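Nirell Drawers: handheld gripper demonstrations of drawer opening

README and data card, release 2
Last edited September 30, 2019
Maintainers: Aniela Wysocka, Jayson Malabanan

Summary

Nirell Drawers is a set of short demonstrations of a person opening and closing furniture drawers with a hand-held two-finger gripper. Every episode is recorded from a camera on the gripper itself. No robot arm was used during collection. The set was built to train and test grasp-point policies on small pulls and knobs, where a few millimetres of lateral error usually means a missed grasp.

Release 2 contains 229 episodes on 32 pieces of furniture. Release 1 is superseded and should not be mixed with this one, as the gripper width calibration changed between the two.

Contents of an episode

Each episode folder holds:

video - colour video from the gripper camera
width - fingertip opening in millimetres, one value per video frame
pose - gripper position and orientation relative to the first frame
meta - furniture ID, room ID, operator code, handle type, outcome label

The pose track comes from visual odometry fused with an inertial unit. It is relative, so two episodes on the same drawer do not share an origin. If you need a common origin, align them on the handle annotation in meta.

Collection procedure

Operators were given one instruction sheet and a practice piece. They started with the fingers open at standing or crouching height, approached the handle, closed, pulled until the drawer stopped or was open by a hand's width, pushed it shut and released. An operator who missed the handle was allowed to correct without stopping the recording. These corrections are kept and labelled.

Rooms were left furnished, with whatever was on top of the furniture left in place. People not operating the gripper were allowed to stay in the room. Background motion is therefore present in many episodes and is not annotated.

Handle types

Handles are labelled bar, cup, ring, knob or hanging pull. The last two are the hardest. A hanging pull can swing when touched, and on ornate furniture the carving near the handle often has edges of similar size and contrast to the handle itself. White gloss finishes add shading along the curves that a depth estimator may read as a gap.

The pre-grasp view is the one the policy sees when it commits to closing. Small brass hardware on a curved white front is a typical difficult case, with the fingertips lined up under the pull and a second brass knob further along the same piece.
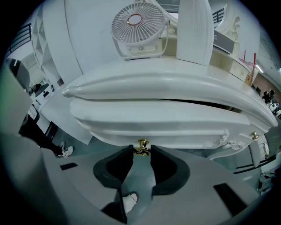 Annotation

Teresa Czarnecka and Agnese Siliņa marked the target handle in the last frame before finger closure. Where more than one handle is visible, only the one the operator went on to grasp is the target; the others are marked as distractors. Disagreements were settled by Jolanta Tokarz. Handles less than half visible behind the fingers were marked by their estimated centre.

Splits

The test split holds 48 episodes on 7 pieces of furniture, none of which appear in training. Rooms do overlap between the splits. Please report results on the furniture split as supplied. A random split by episode gives much higher scores and says little about new handles.

Baseline

The baseline, Statum, is a small convolutional network that takes a single pre-grasp frame and predicts a closing point in the image plane. Its main failure on the test furniture is choosing a distractor. The second is a correct handle with the point placed too high, usually on the drawer lip. Adding the preceding frames helped with the second failure and made no clear difference to the first.

Code for the baseline is in the statum folder. The configuration we used is pandale.cfg; the other files there are unfinished.

Known issues

The fingers cover the lower centre of the view throughout, and a handle can disappear behind them before contact.
Width values lag the video slightly in episodes recorded in the Jabłońska rooms. A corrected track is planned for October.
Exposure shifts when a window comes into view.
Pose drifts on plain, glossy fronts. Treat it with caution once the drawer fills most of the view.
Outcome labels describe the drawer only. An episode marked as a success may include knocks to the furniture.

Privacy and terms

Everyone present in the rooms agreed to be recorded. Faces are blurred where they were found. If you find one we missed, send the episode number to Jayson and we will pull the file. The data is offered for research use, and redistribution of modified copies needs written permission from the maintainers.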